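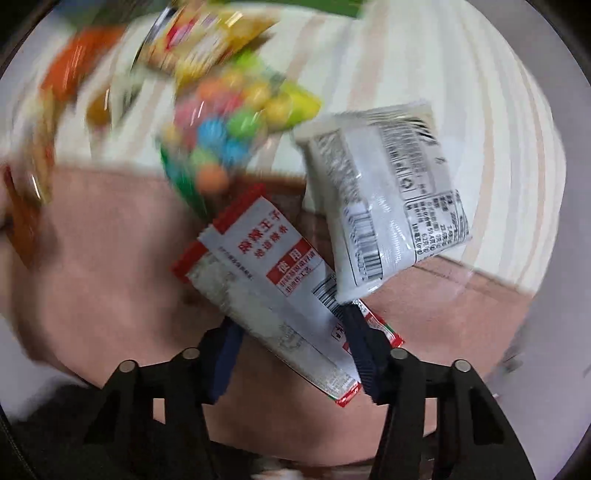 Snack box season again! If you've been reading since the Jarnby days you'll know I get far too excited about these. Every few months my cousin Zulmira and I pack a big cardboard box of bits and pieces for each other and send it off, and the only rule is that at least half of it has to be something the other person can't read the label of. (Her Chinese is much better than mine. I know about forty characters and most of them are food.)

This round I went properly overboard on the spicy side. There's a red and white packet with 鸡辣王子 down the front, which gives me chicken, spicy and prince, and I'm not asking for more than that from any snack. I love a packet with a grand title. Then there are the round sweets in the clear bag, pink and blue and green and yellow and orange, because her two little ones open the box before she does and there would be tears otherwise.

The shop in Wandolton has doubled its snack aisle since June and I could have stayed all afternoon. Kári came along to carry things and ended up with a basket of his own, so we're now well stocked too.

A few things I've picked up about packing one of these. Put anything heavy in first, jars and tins and so on, wrapped in a tea towel she can keep. Small flat packets go down the sides and into the corners, where they do a lovely job of stopping everything else sliding about. Big puffy bags go on top, and please don't prick them to let the air out! I did that once with some prawn crackers and they arrived as soft as flannels. Sweets I keep well away from anything with chilli oil in it, even sealed.

Weigh it before you tape it, too. My last one was 3,729 grams on the kitchen scales and I had to take out a bag of rice crackers, which was no hardship as we ate them in front of the telly.

I always slip a list in with a gap beside each thing for marks out of ten. Zulmira is a brutal marker. The plum sweets I adored last time got 3 and the word "soap", so they're staying here with me. I'll post her scores when they come back, and if anyone has tried the spicy prince, tell me how hot it is before she does!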